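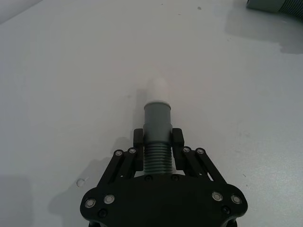
Parts Room Notes: Corrugated Tube, Cuffs and Storage

Several shops have asked how we want short lengths of corrugated tube checked and put away now that the Villanueva stock has moved to the Kirnudville parts room. The rules below replace the old sheet, which covered straight rigid pipe and was never much use for anything with ribs.

Start at the cuff. On a tube with a smooth end section, the rim has to be round and free of nicks. Run a fingertip around the inside edge before you look at the outside, where molding marks are easily mistaken for damage. A paler rim is not a fault by itself. A rim that has gone white in one spot and dull everywhere else has usually been bent over and pushed back, and that piece goes in the reject bin.

Next is the collar, the slightly wider smooth part between the end section and the ribs. Handle the tube here whenever you can. The collar keeps its shape under moderate pressure, and the ribs do not. Check the shoulder on the rib side, where splits tend to start. They run around the tube and close up when it is straight, so flex the piece gently both ways under the bench lamp.

The ribs come last. Spacing should be even along the outside of any bend. Two ridges touching when the tube is relaxed means a crushed groove, and a crushed groove will hold water. Small shifts in color along the length are acceptable, green tint included. Do not sort by color.

Curvature has caused the most disagreement. Most of our short pieces were coiled before they were cut and will not lie straight.

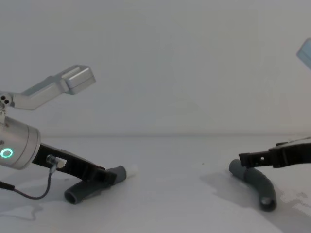 A shallow arch is fine for general use. The limit is 60 mm of rise, measured from the table to the underside of the tube at its highest point, with both ends down and no hand on it. Anything above that goes back to the warming rack for another pass, two passes at most. Please do not straighten tube over the edge of the bench.

Look through the bore before the piece leaves the table. An open end should show a clear hollow all the way in. If a tip or insert is fitted at the other end, tug it once along the axis without twisting. Loose tips are set aside in the Soltier tray and refitted on Saturday, when the press is free.

Storage is on the lower shelf of bay 77, in a single layer, arches facing the same way. Nothing goes on top. The Nuron bins are too short for cuffed pieces and bend the collar, so keep them for fittings. Stock tags carry part number 3102 for every length until the new labels arrive; write the length on the tag in pencil.

Two items are still open: a proper gauge for the arch height, and a cap for open ends that does not fall off in transit. Suggestions can be left in the parts room tray before the December count.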